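FOR IMMEDIATE RELEASE
13 January 2022

HOLIS ASKS: WHERE ARE THE NUMBERS BEHIND "HEAT-SAVING" CEILING PAINT?

Home advice publisher says homeowners in Encombe paid $1135 a room for a coating whose benefits remain unproven

ENCOMBE - Holis, the independent home advice publisher, today called on paint maker Leblanc to release the full test results behind Jakent, the ceiling coating sold as a way to cut winter heating bills. Until those results are public, Holis is advising readers to hold off on buying it.

Jakent is a thick white paint with fine hollow beads mixed in. It is sold through contractors only, and the standard package covers the ceiling and beams of one average room. According to quotes collected by Holis from readers in Encombe, the going price is $1135, including labor. The sales brochure promises that rooms treated with Jakent will "hold their warmth" and that owners will "feel the difference from the first evening."

Holis has no quarrel with people feeling a difference. A freshly painted room often feels better to sit in. What the publisher wants to know is whether the furnace runs any less, and on that question the brochure is silent. It has a graph with a red line and a blue line. The axis on the left has no units.

"We asked a simple question in the fall and we are still asking it," said Xuelian Kong, senior editor at Holis. "How much less fuel does a house use after this goes on the ceiling? If the answer is good, I would expect a company to print it in large type. We got a booklet about the science of comfort."

What the company has said

Leblanc replied to Holis in writing two times. The first letter said that the product had been "extensively evaluated under real-life conditions." The second, sent after Holis asked for details of those conditions, said the evaluation was based on responses from 200 customers who were asked to rate their satisfaction after the work was done.

A satisfaction survey can be useful. It can tell you if the crew showed up on time and if they cleaned up after themselves. It is a poor way to measure heat loss. Customers who have just spent a good deal of money on a ceiling have every reason to hope it was worth it, and the survey form that Leblanc shared with Holis did not ask for a single utility bill. It also did not ask whether the customer had made other changes at the same time, such as new windows, a new thermostat or a rug.

Leblanc also pointed to a bench test in which a coated panel and an uncoated panel were placed over a heat source. Holis accepts that the coated panel may have stayed cooler on its far side. The panels were thin sheet metal. Most living rooms in Encombe have a ceiling made of plaster or drywall, with an attic above it that holds, or ought to hold, a good deal of insulation. A layer of paint added to all of that has very little left to do.

What the bills say

Holis asked readers who had bought Jakent to send in their heating bills from before and after the job. Seven households did. Holis wants to be plain about what this can and cannot show. It is a small group, the people in it chose to take part, and no two winters are alike. It would be a mistake to treat it as proof of anything, and Holis is not offering it as proof.

With that said, the bills gave no sign of the savings described in the brochure. In most of the homes the cost of heating moved up or down by about as much as the weather and fuel prices would lead you to expect. Two of the homes did show a clear drop. One of those had also had its attic hatch sealed by the same contractor, and the other had been closed up for part of the season while the owners were away.

"I would be happy to be wrong here," Kong said. "I have an old house and I pay to heat it. If there was a paint that did what this one is supposed to do, I would be up the ladder myself. But the claim is Leblanc's claim, so the proof is Leblanc's job."

Holis sent the bills, with names and addresses removed, to Leblanc for comment before issuing this release. The company said it could not respond to individual cases.

The trouble with showrooms and renderings

Holis also has doubts about the way coatings like Jakent are being sold. More and more of the pitch takes place on a screen. Customers are shown a computer model of a room, then the same room washed in warm light, and are invited to draw their own conclusions. The light is a setting in the software. It has no connection to the temperature of the air, and a rendered beam will never have a draft behind it.

Readers have told Holis that they came away from these presentations believing they had been shown test results. Some recalled a percentage that does not appear anywhere in the written material. Holis has no way to check what was said in each sales call, and it may well be that some buyers misheard. The publisher's advice is to ask for any figure in writing, signed, before a deposit changes hands. 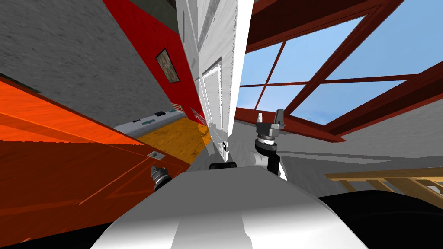

Walls and ceiling beams in a computer-rendered interior.

What Holis is asking for

Holis is asking Leblanc to publish the results of a proper comparison between similar rooms, treated and untreated, with fuel use recorded through a heating season. The test should be run by a lab that has no stake in the sale. The results should be released whether or not they are flattering.

Holis is also asking Leblanc to stop using the phrase "proven savings" in its brochure and on its contractors' vans until such a test exists. The company has told Holis that the phrase is under review. It was under review the last time Holis asked.

Advice for homeowners

People who have already had Jakent applied have no cause for alarm. Holis has seen nothing to suggest that the coating is harmful, and several readers said they liked the way it looks. Those who were promised a set amount of savings should look over their contract and keep their bills.

People who are thinking about buying should first check the depth of the insulation in the attic, the seal around the attic hatch and the gaps around doors and windows. None of this is exciting, and no one has made a brochure about it with a sunset on the cover. A tube of caulk and some weather stripping are a cheap place to start. Holis would also suggest getting a quote for ordinary ceiling paint, if only to see how much of the Jakent price is for the paint and how much is for the promise.

Readers with before-and-after heating bills from treated homes are invited to send copies to the Holis editorial desk through the end of January. Bills that show a saving are especially welcome, and will be reported in the same way as the rest.

About Holis

Holis publishes independent buying advice on home repair, heating and home improvement. It is paid for by subscribers and takes no advertising from makers or installers of the products it covers.

Media contact: Xuelian Kong, senior editor, Holis, Encombe

###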